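Gretau Owners Forum > Buying and Selling > Used Gretau 18 footer, is the dealer add-on fee normal?

octavioq
Posted 8:14 pm
Hi all, first trailer for us so go easy on me! My wife and I found a used Gretau, the 18 foot one with the rear bath, at Drellon RV. We liked it a lot, the price was fair, and then the paperwork came out and there's a $198 "prep and orientation" line that wasn't in the listing. The sales guy said everybody pays it. Do they?
Octavio Quispe

pinecone_deb
Posted 8:31 pm
Everybody who doesn't argue pays it, lol. I got mine taken off by asking twice. For what it's worth the orientation was a kid reading me the owner's manual in the rain.

hpolat
Posted 9:02 pm
Going to disagree with Deb. I bought from Drellon in March and the walkthrough took most of the morning. They ran the furnace, filled the fresh tank, and showed me how the awning locks (I would have torn it off on trip one, guaranteed). For a first trailer I'd pay it and bring a list.

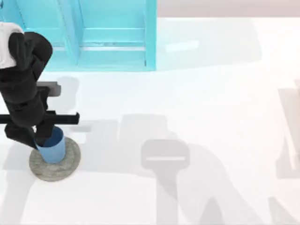 What I would push on is the tires. Mine had good tread but the date codes said 8 years old, and I only caught it after I got home to Flores. Ask them to put new ones in the deal and let them keep their fee.
Hacer Polat

pinecone_deb
Posted 9:10 pm
They should run the furnace anyway! That's called selling a working trailer. Agree on the tires though.

rustybucket
Posted 9:47 pm
Does it have the Grurnex hitch or the plain one? If it's the Grurnex, have them hook it up to YOUR truck before you sign. Mine sat too high and I had to go back for a different ball mount.

octavioq
Posted 10:20 pm
Grurnex, I think, will check. Didn't even look at the tires, ugh. We're going back at 9 tomorrow, so I'll ask for tires first and then see how they feel about the fee.

hpolat
Posted 10:26 pm
Good plan. Look under the bathroom sink too while you're in there, and take a flashlight.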